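Budgeting for a small arm for kitchen cleanup work, what am I missing?

Posted in Equipment and Purchasing

We run a small test kitchen and want to buy one arm to try on dishwashing and wiping down. The quote from Getberg covers the arm, a two-finger gripper and the controller. It does not list mounts, spare fingers or training. Is it normal to pay for those separately? I have to turn in a number before the end of the budget year and would like to ask only once.
titisico_kitchen

Sithole
Yes, normal. Ask for a second quote with everything on it. Shipping too.

Anel Ndlovu
Put the small stuff on its own line. Ours came to more than 15 percent of the arm price: cable ties and sleeves, two sets of fingers, a stand, and a power strip mounted away from the sink. Get the splash rating of the gripper in writing, as it is often lower than the rating of the arm. Also measure your counter before you pick a reach. We ordered the short version in May and had to exchange it — the restocking fee was $321.

For supplies I set aside $150 for sponges, soap and replacement dishes. Buy plain secondhand plates and bowls. 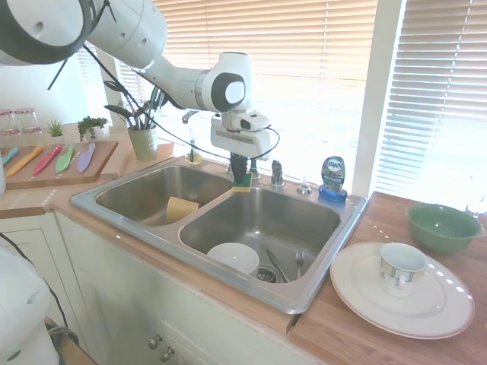
Cloltetel, 12 July 2019. Sponge work at a double sink, with the gripper over the divider. Look at how far the arm has to reach across the counter, and leave slack for the cables when you plan the mount.

cloltetel_shop
Agree on the cables. I would skip the training day, the manual was enough for us. Lead time was 4 weeks.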